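Plistesdale Locks and Keys list
Subject: Re: cleaning a brass padlock without spoiling it

Thanks for the answers so far. To save people scrolling back, the lock is a brass one with a steel shackle and YT-LOCK stamped in the body. It hangs on a ring from a black scrollwork hanger. I don't think it is old or worth anything. The brass has gone blue-black and greenish in patches, with dull gold left between them, and the shackle is still bright. 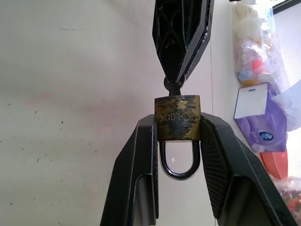 A member in Drimeldale wrote last night:

> I would leave the colour alone. Warm water, washing-up
> liquid and an old toothbrush will take the grime off the
> letters. Keep the water out of the keyway. Metal polish
> gets into the stamping and dries white, and you will be
> picking it out with a cocktail stick for an hour. I have a
> lever lock from 1898 that was ruined like that before I
> bought it.

I will go with the toothbrush. I had bought a tin of Brurmont paste but can take it back.

My second question was where to do the work. The big white table is the only one with enough room, and the back of it is already taken up with the jar of sweets with the orange lid, the salmon-pink dish, the purple and lavender box and the big clear bag of odds and ends. I would like to leave all of that where it is and work at the front. There is a seam across the middle of the table, so small parts need to go in a tray.
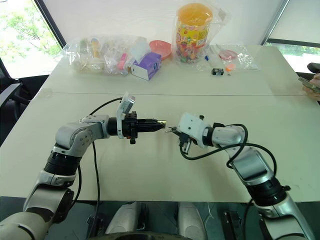
Put an old towel down first, was the advice that came back from two of you, and move anything edible to another room before opening any oil or graphite. Fair enough. The sweets can go in the kitchen.

Still to settle:

Does graphite do any harm if the lock has been oiled before? I can't say whether this one has.

Has anyone used wet and dry paper (I have roughly 700 grit) on a shackle, or is it best not touched?

I can be on the list after 4 most afternoons in April.

Plistesdale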